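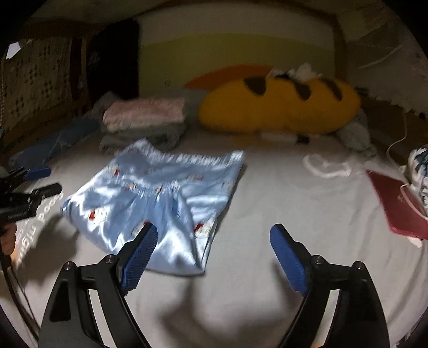

Ticket 1307: Folding station, open day rehearsal

Support > Tanholm hand tools > Tickets

Search tickets Go

Opened by: Mahnaz Heydari
Assigned to: Houshang Vahidi
Status: open

Problem
We prepare the open day in the bedroom corner, with the hand-held grippers. The visitors will try to fold a satin garment on the bed. In rehearsal the fingers close, but the satin slides out of the pads before the first fold is finished. With the folded textiles from the stack we don't have this problem.

What I tried
1. Wiped the blue pads with a dry cloth. No change.
2. Took the garment at the gathered line in the middle and not at the lower hem. Better – it held for two folds, then slipped.
3. Changed the closing force from 50 to the next step. The satin holds, but the sheet comes up together with it.

2023-04-29, Houshang Vahidi
Thank you for the clear steps. Please go back to 50. Can you approach with the fingers lower and more flat, and pinch only the ruffled edge? Also please check the pivot pins on both fingers for play. Pads should be changed after 3000 closings, what does your counter say?

Reply, Mahnaz Heydari
The counter shows nearly 3000. Pins have no play. With the flat approach the ruffled edge stays in the pads, I repeated it with Shirin Nikzad and it worked for her also. But for a visitor who has never held the tool it is maybe too difficult – Dayana Rosales tried and she lifted the sheet again.

Reply, Houshang Vahidi
I send new pads by Nesel courier. Until they arrive, please clip the sheet to the mattress on both sides. Leave the ticket open until you have tested the new pads.

Filed under: Grippers, Pads and fingertips, Demo days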